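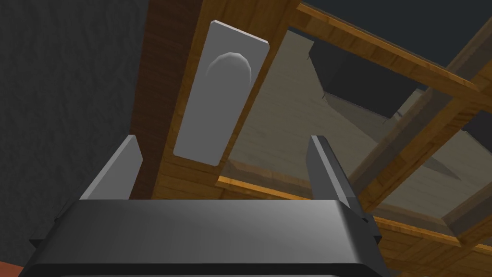 *Figure 1. Simulation view: open gripper fingers and a vertical wooden beam.*

# Effect of Soaking and Knot Type on the Breaking Load of Fishing Line

Kibet Chege, Precious Cruzado, Kacper Bielecka
Supervisor: Marianna Piątek
Submitted Wednesday, March 23, 2022

## 1. Purpose

The rated strength printed on a spool of fishing line describes the line without a knot. In use, the line is tied to a hook, swivel, or lure, and the knot is normally the weakest point. The line is also wet for most of its working life. Anglers at the Nendport pier gave us conflicting advice on both points. Several considered the improved clinch knot adequate for any line, and others said it should never be used on braid. Opinions on soaking were equally divided.

The project tested two questions:

1. Does a long soak in fresh water lower the breaking load of a knotted line?
2. Does the choice between an improved clinch knot and a Palomar knot matter more for braid than for nylon monofilament?

Cost, visibility in water, and casting performance were outside the scope.

## 2. Background

Nylon absorbs water. Absorbed water makes the material softer and more elastic, and it also lowers the tensile strength to some degree. Braided line is made from polyethylene fibers, which absorb almost no water, although water can be held between the strands. We therefore expected a change in the monofilament and little or no change in the braid.

Knots fail in two ways. In a break, the line parts at or near the knot, usually where the standing line enters the first wrap. In a slip, the tag end pulls back through the wraps and the knot comes undone with the line intact. Polyethylene has a low coefficient of friction, so a knot that depends on wraps gripping the standing line is more likely to slip when tied in braid.

The improved clinch is a knot of this type. The Palomar passes a doubled line through the eye and loops it over the hook, which spreads the load across two strands at the eye.

## 3. Materials

- Nylon monofilament, Priltska, clear, one spool
- Braided polyethylene line, Remov, dark green, one spool
- Split rings of a single size, used in place of hooks for safety
- Two plastic tubs with lids
- Tap water left standing overnight before use
- Jakubowski hand-cranked pull stand with a digital force gauge that holds the peak reading
- Smooth steel bollard, wrapped in cloth tape

Both lines carried the same strength rating on the label. They did not have the same diameter, as the braid was much thinner. We chose to match the rating because an angler buying line would most likely do the same. All line of each type came from one spool to avoid differences between production batches.

## 4. Method

### 4.1 Specimens

Two lines, two knots, and two conditions (dry and soaked) gave eight groups. Each group had 10 specimens, for a total of 80. All specimens were cut to the same length. The first section of line on each spool was thrown away, as the outer layers may have been exposed to light in the shop.

All knots were tied by Precious Cruzado. In a trial in January, all three of us tied knots and the differences between tiers were larger than the differences between knots. Those results are not included. Each knot was wetted before being drawn down, including the knots for the dry groups, which were then left to dry in open air. The number of wraps in the clinch knot was held constant, and tag ends were trimmed to a fixed length against a card template.

### 4.2 Soaking

Soaked specimens were held in the tubs for seven days at room temperature. The two lines were kept in separate tubs. Specimens were tied before soaking, so that the knot itself was soaked in its tightened state. Each one was tested directly after removal from the water.
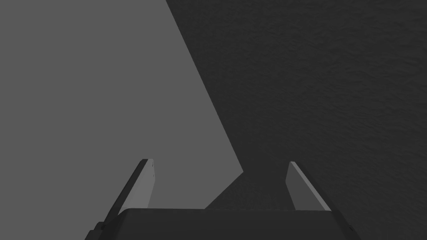 The dry groups were stored in paper envelopes in the same room for the same period. We did not control humidity. Since nylon takes up some moisture from the air, the dry monofilament should be read as room-dry and no drier.

### 4.3 Loading

The split ring was placed over the fixed hook of the pull stand. The free end of the line was wound around the taped bollard and clamped behind it, so that friction on the bollard carried most of the load and the clamp did not cut the line. The crank was turned at a steady rate, timed with a metronome, until the specimen broke or the knot slipped free. Kacper Bielecka operated the crank for every test. Kibet Chege recorded the peak force and the type of failure.

The order of testing was mixed by drawing slips of paper. The gauge was set to zero before each pull and checked against a hanging mass at the start and end of every session.

A specimen that broke at the bollard was to be rejected and replaced. This happened a few times during setup and stopped once the second layer of cloth tape was added.

## 5. Results

### 5.1 Failure type

| Line | Knot | Main failure type, dry | Main failure type, soaked |
|---|---|---|---|
| Monofilament | Improved clinch | Break at knot | Break at knot |
| Monofilament | Palomar | Break at knot | Break at knot |
| Braid | Improved clinch | Slip | Slip |
| Braid | Palomar | Break at knot | Break at knot |

Slips were recorded in 19 specimens. All were braid tied with the improved clinch. The single specimen of that combination that did not slip was in the dry group, and it broke at the first wrap.

### 5.2 Peak load

For monofilament, soaking lowered the mean peak load with both knots. The drop was of similar size for the clinch and the Palomar, and it was larger than the spread within any one monofilament group. The Palomar held a slightly higher load than the clinch in both conditions, but the ranges overlapped.

For braid, the Palomar gave nearly the same mean load dry and soaked. The clinch gave much lower loads in both conditions, and the readings were widely scattered. In most cases the force rose in steps, with small drops as the wraps shifted, before the tag end pulled through. The gauge only holds the highest value, so the load at which movement first began was not captured.

## 6. Discussion

The first question can be answered separately for each line. Soaking reduced the breaking load of the knotted monofilament, in agreement with the known behavior of nylon. It had no clear effect on the braid with a Palomar knot. The effect on the braid with a clinch knot cannot be judged, as the scatter was greater than any difference between the dry and soaked means.

On the second question, knot choice mattered much more for braid. With monofilament, either knot would be acceptable on the basis of load alone. With braid, the clinch as tied here did not make use of the strength of the line.

The phrase "as tied here" is a real limit. Anglers who use a clinch knot on braid often add wraps or pass a doubled line through the eye. Edmund Wysocka, who reviewed our draft, suggested that the wrap count should have been a variable. We agree that a fixed count suited to monofilament may have put the braid at a disadvantage.

Other sources of error:

- **Loading rate.** The crank was turned by hand. A fish or a snag can load the line much faster, and nylon is sensitive to rate.
- **Split rings.** The wire is thicker than that of many hook eyes and has a double edge where the coils meet. Some wear on the line at this point was possible.
- **Single spool.** The results apply to two spools and may not represent the products in general.
- **Soak time.** Only one period was used. We do not know how early in the soak the monofilament lost strength, or whether it would have lost more later.

## 7. Further work

The most useful next step would be a series of short soaks on monofilament, starting at a few minutes, to find out whether an ordinary fishing trip is long enough to have an effect. A second series should vary the number of wraps in the clinch knot on braid. A gauge with continuous output is needed for that series so that the onset of slip can be recorded.

We also kept a set of soaked monofilament specimens that were dried again in open air. They have been stored with the remaining line and have not yet been tested.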